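4. Data collection and the sort-back task

4.1 Task definition

The sort-back task asks a two-armed robot to return loose items to the container that already holds items of the same kind. There are three kinds (cans, fruit and bottles) and three containers. A trial starts with the containers at the back of the table and between one and four loose items in the open area in front of them. A trial ends when the operator or the policy sends both arms back to the rest pose, or when the time limit is reached.

We chose this task because the correct goal for each item can be read from the containers themselves. No label is printed on them, and the policy is never told which container is meant for which kind. In earlier work on the Tameck benchmark the goal was given as a text command, and we found it hard to tell whether a failure came from reading the command or from moving the arms. In sort-back there is no command. If the policy places a can with the fruit, the error is one of choice. If it drops the can on the way, the error is one of motion. The two are scored separately (Section 4.5).

Container order is changed between blocks of trials. Within a block the order is held fixed, but the containers may be nudged by the arms, and we do not correct their position until the block is over. A policy that has only learned fixed drop points will therefore do worse toward the end of a block than at the start. We report results for early and late trials in each block for this reason.

4.2 Demonstrations

All demonstrations were recorded by teleoperation. The operator moves a pair of small leader arms and the robot arms follow joint by joint. We recorded 500 demonstrations in total. Of these, 104 were set aside for validation and were not used in training at any point, including the choice of image size and action chunk length.

Two operators, M. MacBrayne and J. Arancibia, recorded the demonstrations. Both had used the leader arms before. Operators were asked to work at a comfortable speed and were not told to avoid pauses. They were allowed to use either arm for any item and to pass an item from one gripper to the other when the target container was out of easy reach. Passing was more common for items that started close to a side rail and belonged at the far end of the row.

We kept demonstrations in which an item was dropped and then picked up again, as long as it ended in the right container. We removed demonstrations in which an operator had to reach in by hand, and these are not part of the total given above. An early version of the data set left out all drops. The policy trained on that version would close its gripper on nothing and carry on to the container as if it held the item. With the drops included, the policy often went back for a second try.

Recording took place in one room at the Vudcombe site. The ceiling lights were left on and the blinds were left as they were found, so daylight varies across the data. We made no attempt to match lighting between the training and test sessions.

4.3 Views and synchronization

Each time step holds three color images: one from a camera on each wrist and one from a head-height camera that looks down over the table. The head-height view is the only one that shows all the containers at once. The wrist views are most useful in the last part of a grasp, when a gripper covers the item in the head-height view.

Joint positions and gripper openings are logged together with the images. We align all streams to the head-height camera by taking the nearest sample in time. Missing wrist images are filled with the last good image from the same camera, and a flag is stored so that these steps can be masked in training. We tested masking and found no clear effect, so the results in Section 5 use the unmasked data.

The head-height images are not cropped to the table. They take in the floor, the equipment next to the table and at times the people working there. We compared cropped and full images in a small test before the main runs. Cropped images gave slightly faster training but made the policy more sensitive to small shifts of the camera. We used full images from then on.

4.4 Physical setup

The two arms are fixed to a black aluminum extrusion frame that runs along the back and both sides of a butcher-block tabletop. The table stands on a concrete floor. At rest, the arms reach in from opposite sides with the grippers over the table, which leaves the back row in clear view of the head-height camera. Figure 3 shows the workspace with both grippers empty.

The containers differ in color, height and wall type. Cans go in a shallow red-pink bin that can be seen through, fruit goes in a white basket with perforated sides, and bottles go on a clear tray. We picked unlike containers on purpose. The basket is clearly taller than the bin, so an arm that approaches it at the height used for the bin will hit the side. The tray asks for a different motion again, as a bottle has to be set down upright and let go without pushing over the ones next to it.

The contents of each container also matter. They are what tells the policy where a new item should go, and they get in the way of placing it. In the arrangement shown, the bin holds three cans, one of them a tall gold-colored can, and the basket holds a green apple, a plum, grapes and a red fruit. The tray holds a purple bottle, a yellow squeeze bottle and a clear water bottle with a blue lid. The water bottle is the tallest of the three, and we expected it to be the hardest to work around. 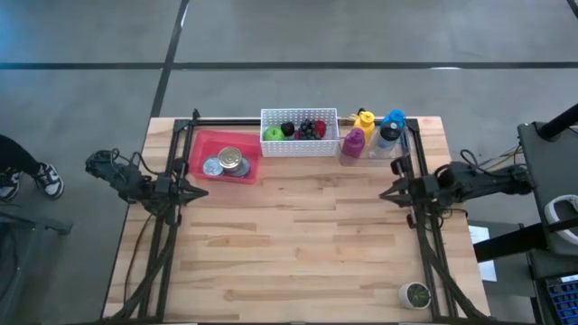
Figure 3. Workspace for the sort-back task, seen from the head-height camera. Both grippers are empty. Back row, left to right: cans, fruit, bottles. A potted succulent stands near the front right corner of the table.

The plant is a distractor. It does not belong to any of the three kinds and should be left alone. Contact between an arm and the plant or its pot is logged but does not end the trial. We count it as a motion error only if the pot is moved.

Neither the frame nor the arms were changed between training and test. The Benmoussa calibration routine was run at the start of each session, and its output was stored with the data. We do not give calibration values to the policy.

4.5 Scoring

Each loose item gets one of four outcomes. It is correct if it ends in the container with its own kind. It is a choice error if it ends in another container. It is a motion error if the policy picked it up or touched it and it ended outside all containers. It is missed if it was never touched. Bottles have one more condition: a bottle that ends on the tray lying on its side is scored as correct for choice but as a motion error for placement. We report both figures for bottles so that they can be compared with the other kinds.

Scores were given from the recorded video by one person who did not know which policy was running. A second person scored a subset of the trials without seeing the first set of scores. Where the two did not agree, the case was nearly always a question of whether the gripper had touched an item. These cases were settled by looking at the wrist views.

The test set has 315 trials. Start positions were drawn in advance and the same list was used for every policy. The person resetting the table placed each item by hand over a printed outline, which was then taken away before the trial began. Placement by this method is close but not exact, and we treat the small differences as part of the test.

4.6 Baselines

We compare our policy with 2 baselines. The first is the same network trained without the head-height view, so that the containers are seen only when a wrist camera happens to face them. The second is the Zomholm policy, trained on our demonstrations with its published settings except for the number of arms. It takes the same three views as ours but predicts a single action at each step, where ours predicts a chunk of actions.

We did not include a baseline with a separate object detector. In a first attempt the detector gave different names to the same fruit in the basket depending on the light, and the rules needed to map those names onto the three kinds became a larger project than the baseline was worth. A fair version would need a detector tuned on items of this sort, and we leave it for later work.

All policies were trained on the same split and for the same number of steps. The last checkpoint was used in each case. We did not select checkpoints by success on the robot.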